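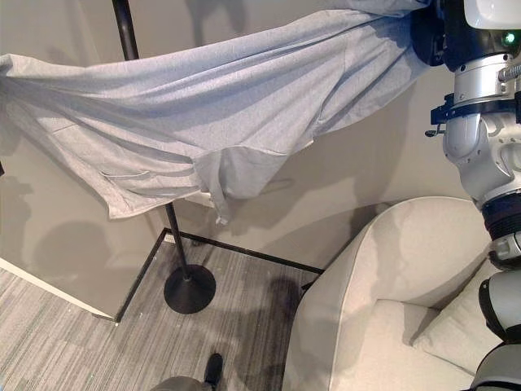 Laundry and folding assistants wanted, Govdale Clothes Library

Do you find a neat stack of jumpers deeply satisfying? Do you read care labels for fun? Then please read on, as we've got six part-time places to fill and we'd love to hear from you!

Who we are

The Govdale Clothes Library lends everyday clothes to people who need them for a month, a term or a season. School shirts, interview outfits, maternity wear, warm layers, plain soft tops by the armful -- if it can be washed and worn again, we probably have it. At the moment there are 191 households on our books, and every one of them gets clothes that have been washed, checked, folded and wrapped in paper by a person who cared how they looked.

We work from two ground-floor rooms on Marar Street. One has the machines and the long sink, the other is for folding, hanging and packing. It's a friendly place, the radio is usually on, and there's a standing argument over the right way to fold a hooded top.

The job

Most of your shift will be spent with clean clothes. You'll take each piece, give it a shake, hold it up to the light by the shoulder or the cuff and look it over. You're looking for pulled threads, thin patches at the elbow, a hem coming down, a pocket seam that has started to go. Anything doubtful goes in the mending tray with a paper tag saying what you found. Everything else is folded or hung and put on the right shelf.

Long-sleeved jersey tops make up a big share of what we lend, and they take a little practice. Fine knits stretch if they're hung up by one end for long, so we like them checked quickly and laid flat. We fold ours sleeves back first, then in thirds, so that the neck label shows. Shirts with buttons go on the clothing stands and get the second and top buttons done up. Trousers are hung by the hem. You'll pick all this up in your first couple of shifts, and there's a folding guide on the wall for the odd things (dungarees, anyone?).

You'll also:
sort returned bags as they come in
load and empty the washers and dryers
pack orders from a printed list
move the clothing stands between the two rooms
keep the lint filters clean, please, always

Hours and pay

Shifts are four hours long, mornings or afternoons, and you can do between two and four a week. Pay is £9.60 an hour, paid monthly, with paid holiday on top. The first contract runs to the end of September and we very much hope to extend it after that. A few of us started on the same short contract and are still here!

Training is paid. You'll spend your first seven shifts alongside someone who knows the shelves, and after that there's always somebody in the next room to ask.

Who we're looking for

You don't need to have worked in a laundry or a shop. If you've looked after your own clothes, or a family's, you already know plenty. What matters to us is that you're careful with other people's things, that you can stay on your feet for a good part of the shift (we have tall stools for the folding tables, so do tell us if you'd like one) and that you don't mind doing the same job many times over. A full bag of washing can be heavy, though there are trolleys for most of the lifting.

It would be lovely if you could also sew on a button or take up a hem, but it isn't essential. One of the six places will include a mending shift, so mention it if you're keen.

We use unscented powder throughout. If you have sensitive skin we can talk about gloves and which tasks would suit you.

Getting here

We're at 83 Marar Street, with the entrance on the yard side, through the blue gate. The Nekov Road bus stops at the corner. There's a rail for bicycles in the yard and no step at the door. Parking is tricky on market mornings, so allow extra time.

How to apply

No CV needed. Write us a page, or less, telling us a bit about yourself, which shifts you could do and what you'd like to learn. Handwritten is fine. Post it or drop it through the door, marked for Shanthi Weerasinghe, who runs the folding room and will be reading every letter herself.

We'll ask people in for a short visit of an hour or so. You'll see both rooms, meet whoever is on shift and fold a few things with us. It's a chance to find out whether you'd enjoy the work, and there'll be tea and something to eat. Wear shoes you're happy standing in.

If you need the form of words in large print, or would sooner tell us about yourself in person than write, call in any morning before noon and ask for Shanthi.

Advert posted March 18, 2019. Letters are welcome until all six places are filled.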